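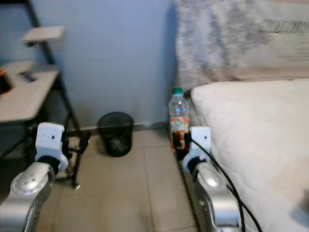
Imani Kioko has been setting cryptic crosswords since her second year at university, and she still gets a little fizz of excitement when a good clue falls into place. Her puzzles go out in the Plarnmont newsletter, they turn up on a tea-stained noticeboard in the Ulden library, and a whole book of them comes out in July. You might imagine all this happening in a study lined with dictionaries, but a desk on black metal legs in the corner of a bedroom, with the bed right beside it, is all the office a setter needs. "It's the perfect job for a small room," she told me. "You need paper, a pencil with a rubber on the end and somewhere to flop when you can't make the bottom corner work."

I should say straight away that I'm a keen solver and a very poor one, so I arrived with a lot of questions and one grudge (the answer was OSPREY, and I had written OSTLER in pen). She was very kind about it.

She came to crosswords through her grandmother's neighbour, who used to leave half-done grids folded up in the magazines he passed over the fence. "I thought they were broken," she said. "The clues made no sense at all! Then somebody showed me that the answer was sitting there in the words, letter after letter, and I couldn't leave them alone after that."

The one that did it was a hidden word, and she can still quote it: "Some of them berate glowing coal (5)". Read across the join between "them" and "berate" and out comes EMBER. It's the sort of clue she gives to beginners now, and she loves watching a face change when they spot it.

So how does a grid begin? "With the shape, for me. I like a friendly shape, lots of crossing letters, so that if you're stuck you've got a way round. Then I put in the long answers. Then I make tea, because the short ones are going to be horrible." She laughed. "You always end up with a gap that only wants to be EMU."

The clues come last and take the longest. She keeps a notebook of 500 scraps, little phrases that might turn into something — a shop sign, a line from a recipe, half a conversation on the bus. Some have been waiting for years. Others are done before she's found the page. "Silent upset, so pay attention (6)" took her no time, she said, and she's sure a hundred other people have found LISTEN in there too. She doesn't mind a bit. A new solver hasn't seen it yet.

Everything is tested before it goes out. Gadisa Yimer gets the first copy, and he is strict about fairness. If a definition is loose he underlines it twice and writes "really?" in the margin. Jennylyn Evangelista goes next, and she times herself. Anything over 30 minutes and Imani goes back to look for the clue that's holding everyone up.

"There's always one I've fallen in love with," she said. "It's very clever and no one can do it. Out it goes, and I sulk."

I asked what she'd tell someone who has never finished one. She leaned forward, clearly delighted to be asked. Do it with a friend, she said, and do it out loud. Look at the answers whenever you like and then work backwards to see how the clue did it. Start with the anagrams. Cross out words on scrap paper and write the letters in a circle, which she still does herself, 20 years on.

Before I left she handed me a small grid she'd drawn that morning, with my OSPREY tucked in at 2 down. I've got most of the left-hand side. The bottom corner is still blank, apart from an EMU.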